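Teaching by hand, from the kitchen table: six weeks with the Wiltora remote arm kit

I have wanted one of these for years, so take my good mood into account. The Wiltora is a teaching kit: you get a handheld controller, a headset, and a practice program called Futa that puts a simulated arm in a simulated workplace. You move your hand, the gripper moves, and every run is saved so the robot can learn from it later. If you own a real arm that Wiltora supports, the same controller drives that too. I paid $1590 for the full set, with 40 practice scenes included.

The controller is the best part, by a mile. It's light, the trigger has a long, soft pull, and the jaws follow your finger so closely that I stopped thinking about it by the second evening. My old Cesex joystick made me steer each joint by itself (picture parking a truck with six steering wheels!). With this one you just reach. I had a block on a shelf within minutes, and on Saturday my neighbor's kid was stacking cups better than me.

The practice scenes are a real treat. My favorites are the factory halls, which have grimy painted steel, brick, skylights and all sorts of pipework, and you see it all from the wrist, between the two black fingers. Tilt your hand back and you get the roof.

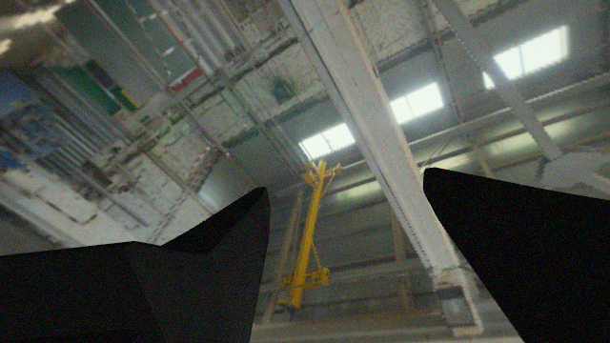

Issue 463

The yellow lifting frame hanging there is a good thing to line up on when you're learning how the wrist turns. Pick something far off, keep it between the fingers, and roll your hand slowly. Ten minutes of that did more for me than the whole printed guide.

Now the gripes. The view from the wrist gives you very little sense of depth, and those fingers are big enough to hide a lot of what's behind them. I missed plenty of easy grabs before I learned to come in from the side. Saving is slow once you have a lot of runs – mine began to drag near 2000 – and there's no way to trim the dead seconds off the start of one. You keep the whole thing or redo it. The Semwal add-on does have a trimming tool, but I'd like to see it in the box at this price.

The strap is also too short for big hands. I swapped mine for a camera strap and it's been great.

Would I buy it again? Yes, tomorrow! It's the first kit I've used where showing the robot a job feels like doing the job. Next up for me is folding dish towels, and so far I am terrible at it.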